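Tanard Alumni Club Opens Its Winter Calendar

The Tanard chapter met in December to settle the calendar for the rest of the school year, and the short version is that there will be more to do than last winter and most of it will be closer to home. Réka Lakatos is staying on as chapter president. Kornél Jakab has taken over membership from Piroska Oláh, who moved to Morik in the fall and is starting a chapter there.

The biggest change is the game watches. For the past few seasons we met at the Kocsis Grill, which was fine until the back room was turned into a party room that has to be rented. From now on, watches will be at the Nikska Taproom on Mill Street. They have given us the long side of the room for every conference basketball game, with sound on. Doors open an hour before tipoff. Kids are welcome until 9 p.m. Parking behind the building is free after 5, but the lot next door belongs to the dentist and they do tow.

We had 36 people at the season opener, the best turnout for a weeknight game in a long time. Several were recent graduates who had just moved to the area for work and found us through the alumni office's new-address list. If you were one of them and did not get a follow-up note, write to Kornél. A few of the email addresses on the sign-in sheet could not be read.

The student send-off fund closed the year with enough to give book awards to seven first-year students from the county. Applications for next year open in the spring. Magdolna Bíró is looking for two more readers to help score the essays. It takes one evening, and you can do it from home. Readers cannot be related to an applicant — please mention it early if you have a niece or nephew applying.

Dues are still $35 a year for a household. Recent graduates pay nothing for the first two years after they finish. You can pay at any watch or by mailing a check to the chapter box. Dues cover the send-off fund, postage and the banner, which needs new grommets again.

The bus trip to campus for the last home game is on if we can fill the seats. Katalin Pap has a quote from the same company we used before and needs a firm count before she can sign. The bus would leave from the high school lot at 7 a.m. and be back late the same night. The fare includes a game ticket in the upper level. Lunch is on your own, and there will be time to walk around campus and stop at the bookstore before the arena opens.

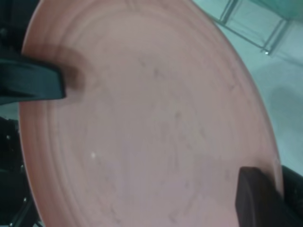

CHAPTER SUPPERS

The monthly potluck continues through the winter at the Lakatos house, starting at 6 p.m. Last names A through L bring a main dish or a side, M through Z bring salad or dessert. Please put your name on the bottom of your serving dish. Réka still has two casserole lids and a cake carrier from the fall supper and would like them gone.

At the next supper we will vote on whether to move the summer picnic from the lake to the park in town. The lake pavilion costs more than it used to, and the road in is rough — but a lot of members like the swimming. If you can't come, send your vote to Réka by email beforehand.

Piroska also asks that anyone with classmates in or near Morik pass along their names. She hopes to hold a first watch there before the conference tournament, and a carload or two from Tanard would be welcome.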